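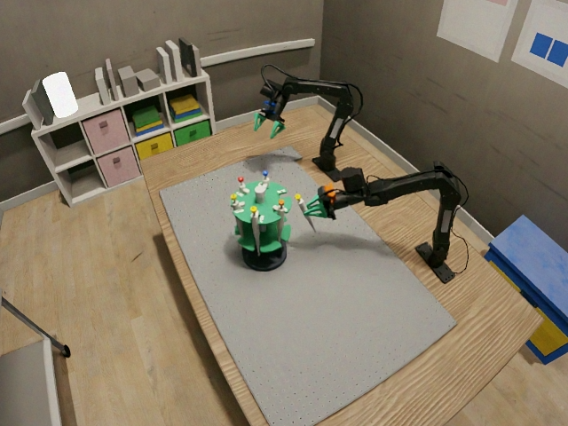

Zerer two-arm bench kit, simulated view: one arm holding a pipette beside the carousel rack.

Minutes of the Kit Review Meeting, July

The meeting opened at 2:15 with a warm welcome to everyone who had come over from the Plilberg site – it was lovely to have a full table again.

1. Zerer kit on trial. Menberg has offered us the two-arm kit, with the simulation package included, for a trial of 40 working days. The group liked how easily the virtual bench can be set up before anyone touches the real one, and there was a long and friendly discussion about whether the ribbed fingers would suit our older pipettes. Left open until the sample set arrives.

2. Cost. The quote stands at $835 a month, plus a $300 setup fee. Several people felt the fee ought to be waived for a trial, and it was agreed to ask Menberg kindly but plainly.

3. Training. Alvarado can run a half-day session for $200. Agreed, if the trial goes ahead.

Action: written questions on finger wear and spare parts to go to Menberg before the next meeting.

Meeting closed at 3:40.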